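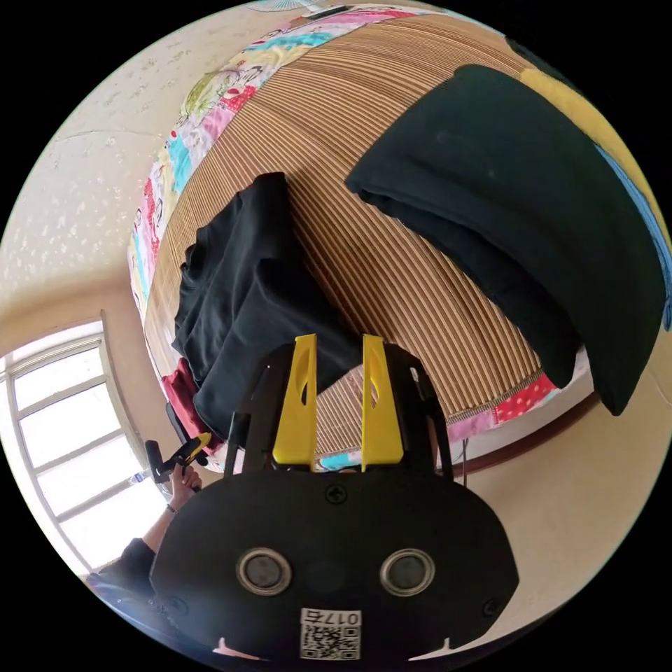

*Figure 4.1. A bed with dark clothing on it, viewed from a camera on a hand-held gripper. A second gripper is held at lower left.*

# Chapter 4: Comparing Hand-Held Grippers

Cloth is wonderful test material. It sags, it slides, it hides its own edges, and it takes a new shape every time you let go of it. If you spent Chapter 3 picking up blocks and cups, you may feel pretty confident by now. Good! Bring that confidence with you, and expect a T-shirt to take some of it away.

In this chapter you will learn how to compare two grippers fairly on soft goods. We will look at finger shape, at where the camera sits, and at how to score a grasp when the object has no fixed outline. Most of the exercises use hand-held grippers, the kind a person carries and squeezes, with the camera riding right on the tool. They are a great way to start, since you can try an idea in the morning and have real footage by lunch (no arm to program, no joint limits to fight).

Before reading on, you should be able to:

- explain the difference between a grasp attempt and a completed grasp
- sketch the field of view of a wide-angle lens
- fill in a trial sheet without leaving blanks

## 4.1 Start with a question you can answer

"Which gripper is better?" is a poor question. Better at what? Edeltraud Thaler, who ran the soft goods bench at Iltstead, had her students rewrite it until it fit on one line of the trial sheet. One of her favorites was "Which finger picks up a single layer more often?" You can test that in an afternoon, and two people reading the results will agree on what they mean.

Her group compared 2 finger sets, which they called Anda and Lehner. The Anda fingers were stiff and narrow at the tip. The Lehner fingers were wider and gave a little under load. In the first round the students ran nearly 800 attempts and were thrilled with their totals, until they noticed that all the Lehner trials had been done on thin cotton and most of the Anda trials on heavy knits. The numbers were fine. They just didn't answer the question.

So they started over in May with a smaller plan: 78 attempts per finger set, the same garments for both, and the order of garments shuffled before each session. Problem 4.6 uses their sheet.

## 4.2 What the camera gives you

A camera mounted behind the fingers moves with them, so the tips stay in nearly the same part of the picture while the world swings past. This is a lovely thing when you review a session, because you always know where to look. The price is paid in other ways. A wide lens bends straight edges into curves, and a garment close to the fingers can fill half the view and cover whatever lies behind it.

Look at the fingertips in the next figure, then try to decide which layer of the pile they would meet first. Write your answer down before you talk it over with a partner. Groups often split on this one, and the arguments are worth having.

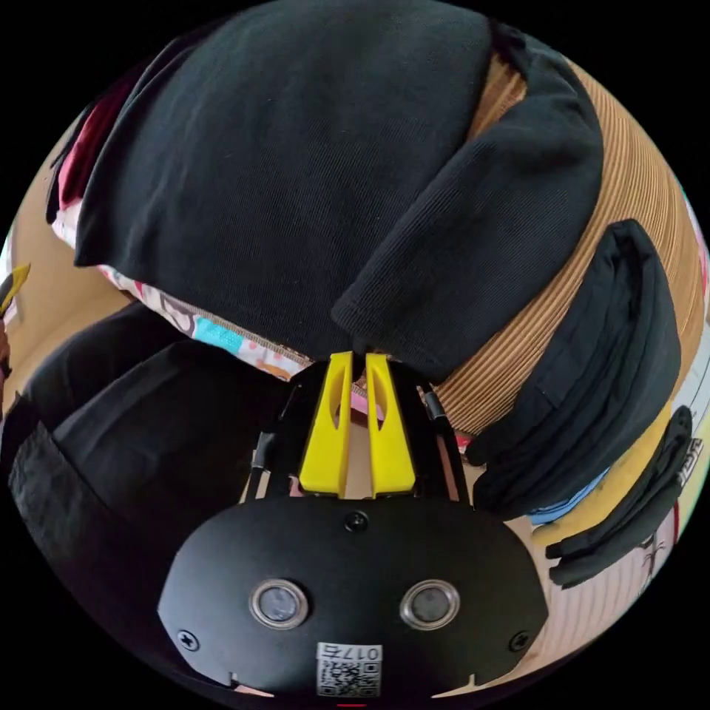 ## 4.3 Setting up a fair trial

1. Choose 3 garments that differ in thickness. Include one knit.
2. Write the rule for success before the first attempt. "Lifted clear of the pile and held" is a rule. "Good grasp" is a wish.
3. Shuffle the order. Cards work well.
4. Refold the garment between attempts, the same way each time.
5. Log every miss, even the silly ones.

Step 5 is the hard one. When the fingers close on air, it's tempting to call it practice and go again. The Riltport trial sheet in Appendix B has a column just for these, and you will be glad of it when you reach the error analysis in Section 4.5.

### Try it yourself

Fold a sweatshirt and lay it on a bed or table. With your thumb and one finger held straight, try to lift only the top layer. Do it again from the folded edge, then from the open edge. Record which approach worked and how many layers came along. Keep the sheet, as you'll repeat the same trial with a gripper in Section 4.4.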